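Narkitari Wheelers confirmed as hosts of Pawlak Shield road series

Monday, April 26, 2021

The Lurno District Cycling Association has confirmed that the Narkitari Wheelers will host the opening round of the Pawlak Shield road series in May, following a decision by the association's board to move the event from its usual start at Meltodero.

The change was made after the local council advised that resurfacing on the Meltodero approach road would not be finished in time for racing. The association considered a shortened course on the same roads before accepting an offer from Narkitari, whose club last held a round of the series in its first season.

Racing will take place over seven laps of the Narkitari circuit for the senior A grade, with shorter distances for B and C grades, masters and juniors. The circuit is mainly flat along the river, with one climb on the eastern side and a left-hand turn into the finishing straight. Riders who know the Meltodero course will find less climbing overall but more exposure to the wind.

Registration opens at 7 am at the Narkitari Recreation Reserve. Junior grades will start first, followed by C grade and masters, then B grade, with the senior A grades leaving last. Women's and men's fields will race separately in every senior grade, and prize money will be equal in each. The winner of each A grade race will receive $807, a sum carried over from last season, when the series was cancelled before the final round.

The association has also approved a grant of $2528 to the host club for traffic management, first aid cover and the hire of portable toilets. A further contribution of roughly $2000 is expected from local businesses.

"The board is grateful to Narkitari for taking on the opening round at short notice," said association president Brynhildur Ketilsson. "Our member clubs asked for an early decision so that riders could plan their travel and their training, and we are pleased to be able to give them one. Meltodero will keep its place on the calendar and will host the closing round once the road is ready."

Entries must be made online and close at 5 pm on the Wednesday before the race. Entries will not be taken on the day. All riders must hold a current racing licence, and a parent or guardian must be present at sign-on for any competitor under 18. Entries already lodged for Meltodero will be transferred automatically, and riders who are unable to attend at the new venue may ask for a full refund until entries close.

Parking is available inside the reserve from the northern gate. Drivers are asked to keep the southern gate clear for ambulance access and to follow the directions of marshals when crossing the course. Residents of River Road and Mill Lane will receive a letter setting out the times of the rolling closures, and access to driveways will be maintained between races.

Member clubs are reminded that each is required to supply two marshals for the day. Names should be sent to the race secretary with the club's entry list. Start lists and the full technical guide will be published on the association's website after entries close.

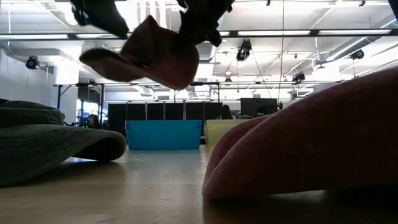 Brynhildur Ketilsson
President, Lurno District Cycling Association

Questions about entries, refunds or marshalling should be directed to the race secretary through the contact page.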